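### 4.2 Sorting loose parts before assembly

The Bosstead guideline claims that small electrical parts are sorted faster when they are spread out on a bare surface first. We are not convinced. Across 449 sorting rounds at the Tollance bench, the gain appeared in only two of the nine part sets, and both were sets in which every part had its own color. Kawaguchi's earlier report of a general benefit used sets of that kind almost throughout, a choice the report does not discuss.

Figure 7 shows part of a mixed set laid out on the bench.
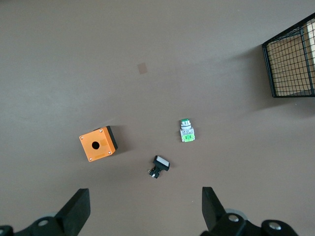
**Figure 7.** Orange push-button enclosure with an open hole in its lid, a green-and-white push-button switch, and a black rectangular push button, with a wire-mesh basket at the upper right.

### 4.3 What color can and cannot explain

Parts like the orange enclosure and the lime-green contact block in Figure 7 stand out strongly against a brown surface. A black button has no such help from its color. If spreading the parts out were enough by itself, dark parts should have gained as much as bright ones, and in our rounds they did not. The Surkis scoring sheet hides this by giving one time for the whole set. We therefore doubt any claim about layout that does not report times part by part, including the one we made in our own pilot.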